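We use cookies to measure traffic on this site. By continuing to browse you accept this. Settings | Accept

Print this page | E-mail this page

Visit report: Damgaard open day, two-arm sorting and teleoperation

Damgaard opened its training site to visitors for one afternoon in June. The company builds control software for pairs of light robot arms and collects its own demonstration data. I attended the two o'clock group, 11 visitors in all, mostly from packaging and waste handling firms, plus two people from a technical college. The tour was led by Bergþóra Riis, who runs data collection.

The site is split between a workshop on the ground floor and a set of furnished rooms above it. The workshop was covered first and quickly. It holds spare arms, a bench for gripper repair and a rack of computers that log the sessions. Jaw pads are the main wearing part. Riis gave their service life as 193 hours on average, with wide variation depending on the material handled. Corrugated board is hard on them, as the dust packs into the surface and lowers the grip.

The furnished rooms are where the recording is done. Damgaard's position is that arms trained only on a bare lab bench do badly once the lighting, floor and background change, so each room is fitted out differently and rearranged every few weeks. The network is shown the same task in each of them. Stations consist of two arms fixed at the near side of a table, a camera looking down over them, and an operator with a pair of hand controllers.

The task on the day was packaging waste. Small retail boxes are opened and torn, and the arms have to pick up the pieces and gather them at one side of the table. It is a dull job to watch but a useful test. Torn board has no fixed shape, it bends when gripped, and pieces lie on top of one another. A grasp planner that works from known object models is of little use with it. Damgaard instead trains from recorded human control, with about 1,000 recordings made so far for this task.

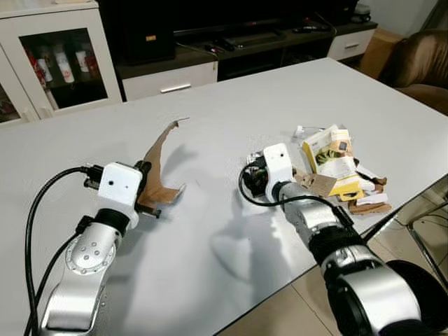
A torn piece of brown cardboard in the left gripper, with the pile of packaging beside the right.

Two points came out of watching the station. The first is cable routing. The gripper cables run outside the arms and need slack at the wrist, and slack has to go somewhere. One visitor asked whether a loop could catch on the work. Riis said it had happened, and that the present loop length was a compromise between wrist travel and snagging. An internally routed version is being tested with Stilcombe, which supplies the gripper housings, but there was no date for it.

The second is how the two arms share work. In the recordings, operators tend to use one arm and park the other, and the trained policy copies this. Damgaard now asks operators to alternate, and discards sessions where one arm does nearly everything. I would have liked to see figures on how much this helps. None were offered.

We then saw the same task run without an operator. The arms were slower than under human control, by a clear margin, and paused before each grasp. Flat strips pressed against the tabletop gave the most trouble. The jaws closed above the strip twice before a third attempt lifted it. Larger curled pieces were picked up the first time in every case I watched. The run was stopped after 10 minutes to keep to the schedule, with a few scraps left over.

Labeling was covered in a short talk afterward. Sessions are stored in Dakalach, an in-house tool that lines up the camera video with joint positions and gripper opening. An annotator marks the start and end of each grasp and flags drops. The tool looked plain but responsive. Exports go to customers in an open format - a question from the college pair, who want to use the data in a course.

Questions at the end were mostly about cost and throughput. Riis was direct that the system is not ready for a sorting line and that the first customer, Flillix, is using it for returns inspection at low volume. The pieces there are cleaner and arrive one at a time. Food residue has not been tried at all.

Practical notes for anyone going to the next one: parking is behind the building, closed shoes are required in the workshop, and the stairs to the upper rooms are steep. Photography is allowed at the stations but not at the repair bench. Allow two hours. The talk on labeling can be skipped by those who only want to see the arms, though the stations are idle while it is on.

Related items
Gripper pads compared: rubber, silicone and foam
Returns inspection at low volume
Notes from a visit to a carton plant
Cable management on small arms, part 2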